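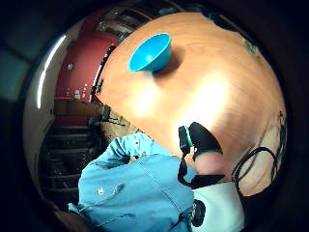 Tables and Bowls: Gallery

Giltordale is a shared kitchen and dining room on the ground floor of the old Karamanlidis building. We refitted the room in February and put this page together for people who asked about the tables and the tableware. Click a title for a larger view. Photos by Felicja Dudek and Kilian Kuster.

The big table
Solid wood, sanded back and oiled by Stavros Deligiannis. He put on three coats and left a day between each.

Wood grain
The color is warmer than it was before the oil. Under the ceiling lights the top reflects a lot, so the grain is easier to see from the side.

Turquoise bowl
Plastic, for salad, fruit or bread dough. It goes back on the low shelf by the sink, right side up.

Mixing bowls
These come in two sizes and stack inside each other. The small one is fine for eggs and dressings. Please don't put either size in the oven.

Soup bowls
Stoneware, 400 ml each. We bought 22 from Warier when they closed their shop, and they match the side plates closely enough.

Measuring jug
Marked to 500 ml. The numbers are wearing off on one side, so read it from the handle side.

Bread boards
Athina Rallis cut these from offcuts left over from a shelf. Hand wash only, and stand them on edge to dry.

Low shelf
Fititz brackets, 600 mm apart. Heavy things go at the ends, over the brackets.

Setting up for lunch
Evangelia Lazaridis usually starts at 11 a.m. Bowls go out first, then spoons, then water. Bread comes last so that it doesn't dry out.

Wiping down
Damp cloth, then a dry one. No scouring pads on the wood. If you find a ring from a hot pan, leave it alone and write it on the list by the door.

Re-oiling
The big table will need another coat in about six months. It takes an evening, and the room will be closed the following morning.

Pictures may be reused for local newsletters with the photographer's name. Ask at the front desk for full-size files.

Back to all galleries
Next: Garden and back steps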